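Misach street set

The Misach street set is a collection of driving and walking examples gathered for a learning system that steers small delivery robots. It was put together by Somlow, a robotics firm, with route planning by the Yakubu workshop. Work began in April in the old quarter of Kakarham.

Each example pairs a view of the road with the steering choice a human operator made at that moment. The system is meant to copy those choices. Somlow has said the set covers "all ordinary street conditions," a claim that is hard to square with its contents. Of the 400 routes, 70 were recorded on the same three streets, and most were run in daylight and dry weather.

Critics have also questioned the labels. Operators had up to 60 seconds to mark a stretch as clear or blocked, and the guidelines leave out parked scooters, plants hanging over a sidewalk, and people standing close to the curb.
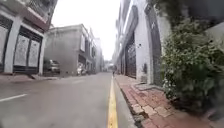 A system trained mostly on quiet streets may do well in tests on quiet streets — and those are the only tests Somlow has published. No outside group has repeated them. The firm says a second round will add night routes and heavier traffic, but it has given no schedule, and the labeling rules remain unchanged.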